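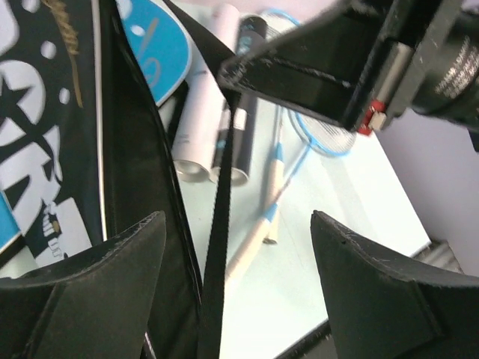
Figure 2. Bag, fabric and small items on the sorting table. A black bag with thin white piping and a woven strap lies beside a printed fabric with a star and block lettering.

3.2 Straps, fringes and mixed piles

The second part of the study looked at how people deal with bags when they clear out a household's stored goods. Bags were the category that slowed our participants most. A folded shirt or a book has an obvious shape and an obvious place on a shelf. A soft bag has neither, and it usually comes with a strap that lies over whatever is next to it.

We worked with 40 households in Sevstead, recruited through a notice at the Wilico reuse depot. Each household brought in one mixed load of goods they had already decided to part with. The loads were tipped onto a table and sorted by the household member who had packed them, with one of us (Cuevas or Halász) sitting nearby and taking notes. We gave no instructions about categories. Participants could make as many piles as they liked, and could change their minds.

Figure 2 shows the kind of overlap we mean. The strap, the bag panel and the printed fabric are all mainly black, and with a tan fringe hanging over the print it takes a moment to work out where one item stops and the next one starts. Two rolled tubes and a bright blue rounded object are on the far side of the bag. We coded an arrangement like this as 'mixed, overlapping', as opposed to 'mixed, separate', where items share a surface but can each be picked up without moving anything else.

Most participants began with the hard items. Tubes, tins, boxes and jars were lifted off first and stood or laid along one side of the table. Several people told us they did this to 'get them out of the way', although the hard items were rarely in the way of anything. The soft goods were left as one heap until the rest was finished. Only then did people start pulling at straps.

Pulling at straps was the main source of trouble. A strap was treated as a handle, which is fair enough, but in an overlapping pile the strap that came to hand first often belonged to a bag at the bottom. In eight households the first pull brought a second item off the table with it. After that, people changed their approach. They put one hand flat on the heap and drew the strap out slowly with the other, or they gave up on straps altogether and took hold of the bag by its body.

Dark items made this worse. Participants described black bags as hard to 'read' when they lay on top of each other, and they looked for edges to guide them. Piping, zips and stitching in a lighter colour were all mentioned. One woman said she had found the corner of her own bag by its trim before she recognised the bag itself. Bold prints helped too, but mainly with telling items apart and less with judging how far a piece of fabric extended underneath the others.

Loose trim had a different effect. Tassels and fringes were often taken for separate objects, and were picked up and then put down again when they turned out to be attached to something. Frayed trim also drew comments about condition. Some participants moved a bag from 'give away' to 'throw out' on the strength of its fringe alone, without opening it or looking at the lining. Cusi has argued from her interviews at the Cuervo depot that damage at the edges of an item counts for more than damage in the middle, and our notes fit with that.

Once the bags were free, there was the matter of what to do with the straps. We saw three main treatments - tucked inside, wrapped around the body, or left trailing. Bags with tucked straps were stacked and stayed stacked. Bags with trailing straps tended to be handled again later, often by the same person, and accounted for much of the second sorting described in Section 3.3.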